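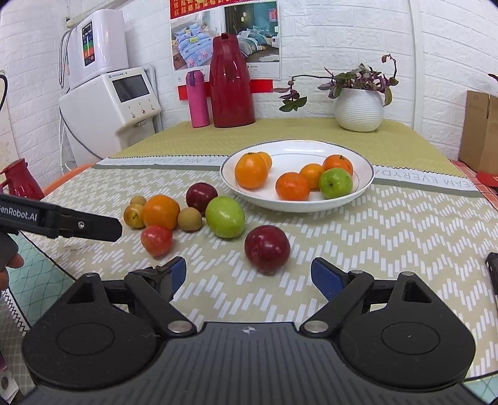
Apples and plums on a patterned tablecloth.

Gradwood Condition Monitoring: Frequently Asked Questions

Last revised 2019-06-01

Which machines can be monitored?
Pumps, fans, gearboxes and electric motors with rolling bearings. Sleeve bearings need the Lestano probe kit, which is ordered separately.

How many sensors does a pump set need?
Normally four: one at each motor bearing and one at each pump bearing. Close-coupled pumps take two.

How are the sensors attached?
By threaded stud or by adhesive pad. Use studs on any machine running above 1,000 rpm. Remove paint down to bare metal before mounting.

How often is data sent?
Overall vibration and temperature are sent every 10 minutes. A full spectrum is sent once a day, or when an alarm limit is crossed.

Do we have to change our control system?
No. The Hagedorn gateway has its own power supply and network port. Readings can be passed to an existing control system over Modbus TCP.

When do alarms become active?
After a learning period of 28 days. Fixed limits can be entered by hand during that time. If a bearing is replaced, restart the learning period for that point only.

What happens if the network goes down?
Sensors store up to 11 days of readings and send them when the link returns. Older readings are overwritten.

Does the January firmware apply to Serkent sensors?
Only to units with a gray label. Units with a white label stay on the previous version and work with the same gateway.

Can batteries be replaced on site?
Yes. Replace the cover seal at the same time. Seals are not reusable.

Who handles technical questions?
Nele Tiedemann for installation and wiring, Waltraud Rieger for alarm settings and spectrum analysis. Have the gateway serial number ready.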